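Chapter 2

Serving Pieces: Selection, Handling and Placement

248 shares | 6 comments

The work of a dining room begins well before the first guest is seated. Tables are leveled, linens are checked, and the pieces that will carry food from the kitchen are brought out, inspected and set down in their places. This chapter deals with the largest of those pieces: the platters, serving bowls and shared plates from which portions are taken at the table or the sideboard. Individual place settings are treated separately in the chapter that follows.

Students sometimes regard serving pieces as a minor subject. The experience of working establishments suggests otherwise. When the Rurkeck Hotel reviewed its tableware records at the end of July, it found that 1,115 pieces had been withdrawn from use over the year because of chips, cracks or worn glaze. The hotel held 3,000 pieces in all. Most of the damage had taken place during stacking, unstacking and the last few inches of travel between the hand and the table. Very little of it occurred during the meal itself.

Shape and Purpose

Serving plates are made in round, oval, square and rectangular forms. The round plate is the easiest to store and can be set down facing any direction. The oval plate must be aligned with something, usually the long side of the table, and a small error in its angle is plain to anyone seated nearby. In return it offers a longer surface in a narrow space. Whole fish, sliced roasts and rows of filled pastries are commonly served on ovals for this reason.

Two parts of the plate are named throughout this chapter. The well is the lower, flatter area that holds the food. The rim is the raised border that surrounds it. A shallow well suits dry or lightly sauced dishes; a deeper one is needed where liquid will collect. The rim should be kept clear of food, both for appearance and so that the server has a clean place to hold. 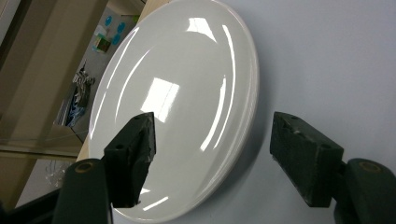

Should an oval serving plate be placed lengthwise or crosswise on the table?

On a rectangular table, the long axis of the plate should run parallel to the long side of the table. Crosswise placement is acceptable at the end of a buffet, where guests approach from one side only.

White glazed ware remains the usual choice for institutional dining. It matches pieces bought in different years, it shows soil clearly during inspection, and it does not compete with the color of the food. A glossy glaze also assists the inspector. Light falling across a sound surface gives a smooth, unbroken reflection, while scratches and dried residue interrupt it. The plate should be tilted slowly under an overhead lamp and viewed from more than one side.

Handling

Large plates are lifted with both hands, one on each side, with the thumbs resting on the outer edge of the rim and the fingers beneath. The thumbs do not enter the well. When the plate is lowered, one edge should touch the table first, lightly, and the rest should follow. A plate released flat from even a small height may chip at the foot, where the damage is hidden until the piece is next turned over.

Plates are never pushed across a bare tabletop. If the position is wrong, the plate is lifted and set down again.

The procedures in this chapter follow the Viltska method, which is taught in the second term and assumes a team of 2 servers for each table. The D'Souza placement chart, printed at the end of the chapter, gives the recommended distance between serving pieces on tables of different lengths. Schools that use the Cidum workbook will find the matching exercises in its third unit.

Before continuing, students should set aside 40 minutes for the practice session below. Each student will need one oval serving plate, one dry cloth and a clear table.

2.1 Receiving and Inspecting Serving Pieces

Upon delivery, cartons are opened on a padded surface and each piece is removed singly. The underside is examined before the face.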